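May 10, 2020
Mathebula, Tronine Shared Workshop

3.2 Building the room before building the robot

We started the simulated room in April, when the workshop bench was still covered in half-wired joints and neither arm could lift its own weight. The plan was simple: give the software a body to drive while we kept soldering, and move it to the real one when the motors were ready. It worked so well that we now do almost everything in the simulator first (and yes, we should have done it a year earlier!).

The model, which we call Sindura, has 2 arms on a rounded white body, each ending in a gripper with a pair of fingers. We wrote the joint limits by hand from the parts on our bench, then corrected them one at a time whenever a simulated elbow bent in a way ours never could. The room came next. We gave it a wooden floor, a window and a cabinet with handles, and covered one wall in a loud red cobbled texture. Plain walls gave our tracking code very little to hold on to, and the busy pattern was a wonderful fix for an evening's work.

All trials in this section use the view from the robot's own body, looking out over the arms (Figure 4). The view is steep and a bit odd at first, but it keeps both grippers in sight when they are raised, and that is what the controller needs most.

We ran 1000 short trials of the raise-and-hold move. Each one lasted 400 steps, and the arms began from a random resting pose. In 173 of them the grippers ended at uneven heights. Nearly all of these came from starts with one elbow folded tight, and we were delighted to find such a clear pattern so early. The same fault later showed up on the bench in the very first hour, with the same elbow to blame. Section 3.3 describes the change we made to the Brinari controller, which plans both shoulders together before either elbow moves.

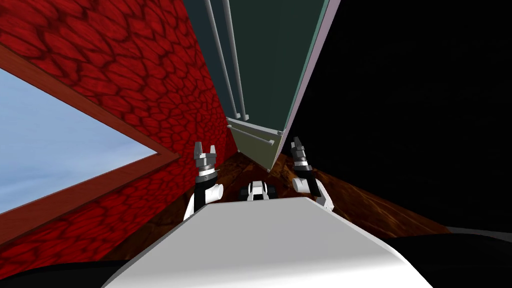

Figure 4. Simulated room seen from the robot's body, with both grippers raised.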